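Plamia – module cuisine pour simulateur Giltwood

Les robots savent-ils enfin faire les corvées ? À l'atelier, oui, souvent : visser, trier, palettiser. À la maison, on en est encore à sortir un légume d'un micro-ondes, et c'est passionnant ! Plamia rassemble 700 tâches domestiques simulées, jouables avec un bras seul ou une base mobile, et la famille « micro-ondes » reste ma préférée.

Pourquoi celle-là ? Parce qu'une cavité est un piège à pince. Peu de hauteur, des parois de chaque côté, un plateau rond à rebord, et un objet qui peut rouler au moindre contact. Ajoutez la porte, qu'il faut ouvrir assez grand pour laisser passer le poignet – beaucoup de politiques apprises échouent là, avant même d'avoir touché la nourriture.

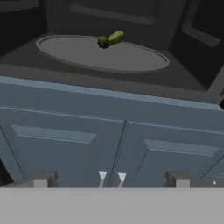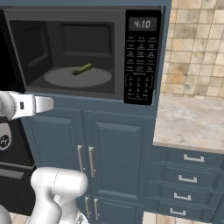 Module cuisine, tâche micro-ondes : un légume vert sur le plateau.

Wolfram Böttcher, qui a écrit les contacts du plateau, a passé tout septembre sur le frottement entre l'objet et le disque. Le résultat se sent tout de suite quand on téléopère : une prise de travers glisse, une prise franche tient. Chez Zerkdale, Gwenllian Jarman fait tourner plus de 800 essais par nuit avec le contrôleur Ross et nous renvoie les échecs, triés par cause. Les pires ? Les portes, toujours les portes.

Alors, prêt pour votre cuisine ? Pas encore. Un adulte règle l'affaire sans y penser, le meilleur contrôleur que nous ayons essayé hésite encore devant une poignée inconnue. Mais les progrès d'une version à l'autre sont réels, et on prend un plaisir fou à les voir arriver.

Contenu du module
Cuisines : 6 agencements, façades et plans de travail interchangeables
Électroménager : portes articulées, butées réglables
Commande : téléopération, rejeu, politique apprise
Vues : poignet et fixe, synchronisées
Prérequis : Giltwood installé, carte graphique récente

Notice d'installation et journal des versions dans l'archive.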